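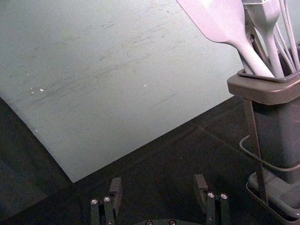
Plimov draft kit, second season

I play in a fantasy football league with 17 managers, and since June we use the Plimov kit for our draft. It has 100 player labels and a thick rule book. The labels stick well and the letters are big enough to read from the sofa. The injury list is weaker - almost 26 names were already old when I opened the box. For the price I would still choose it before the Jukar one.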